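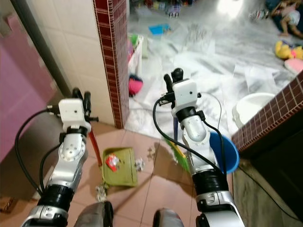

About Sirkovau House

Sirkovau House is an after-school program in the old Plekent building. We opened with one room and a borrowed table. Enrollment is now 92 children, and sweeping up is part of the day here. The tiles by the back doorway get the worst of it – crumbs, wrappers, bits of paper. Green dustpan for the floor, brooms back in the corner when done.

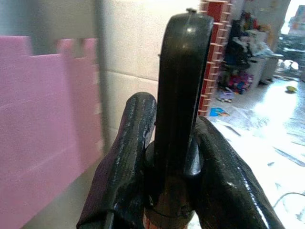 M. Cadwaladr

Crafts and building take up most of the afternoon. The pink foam with the castle top comes from that side of the program. Large pieces stay out until the play in April. Tape and scissors go back in the Vevix drawers.
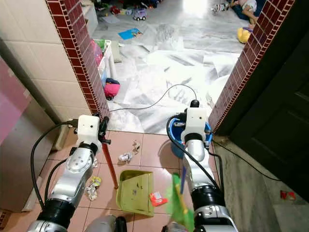 By M. Cadwaladr

Cleanup starts 5 minutes before pickup. Crumpled paper and wrappers get swept off the peach-pink tile and go out with the trash. The blue bucket is shared with the garden group, so please rinse it.

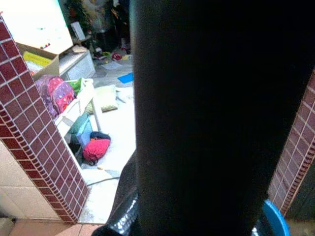

M. Cadwaladr, Program Director

Backpacks go on the white shelving unit, on the top shelf if there is space. A purple one and a pink one with white dots can look alike to a child in a hurry – put a name inside. Office: Room 3208.

Comments

tealbag_mom: Is the lost and found still in 3401?

rjk: Moved next to the office.

Dot P.: We need more dustpans.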